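Repricing the January sourdough

I moved the loaf from 68 percent hydration to 72 in January and kept the rest of the formula fixed: 300 g of Etuline bread flour per loaf, 20 percent starter, salt unchanged. Bulk fermentation went from five hours to four and a half at the same room temperature. Crumb opened slightly. Crust was thinner and softened by evening.

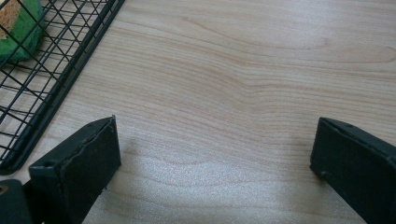
Siebe Claeys wrote in to say the crust problem was a baking problem, and that he would leave the water alone and add eight minutes with the lid off. I tried his version twice. It holds its crust until the next morning.

Flour cost is up as well. The sack I buy from Budden now lasts 136 days at one loaf a day, and I have not found a cheaper one with the same protein. Next month's test is a cold proof overnight.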